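Folding carton

A folding carton is a box made from a single sheet of paperboard, cut, creased and shipped flat until it is filled. Few everyday objects get so much out of one sheet! The blank needs only a few creases and one glued seam — the rest is tucked flaps.

Small rectangular cartons are often kept upright in trays, so the printed face stays in view.

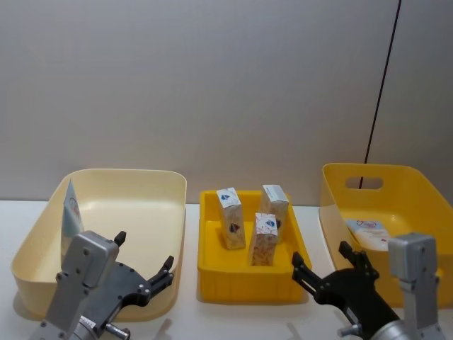
Why are the creases pressed in before folding?
Pressing weakens the board along a chosen line, so it bends cleanly there and the printed surface is less likely to crack.

The Marinho works in Estetberg still runs a wonderful old flatbed die cutter, with 142 steel rules in its largest form and 6 blanks to a sheet. Its tuck-end style, the Gisar, has 2 dust flaps at each end and locks with a small slit.
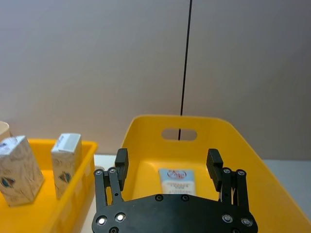

Raquel Coelho wrote in March 2018 that the slit lock deserves far more credit than the glue, and that a well-cut one can be opened again and again before the board goes soft.

Grain direction matters too. In tall cartons it usually runs around the box, across the upright creases, which helps the panels resist bulging.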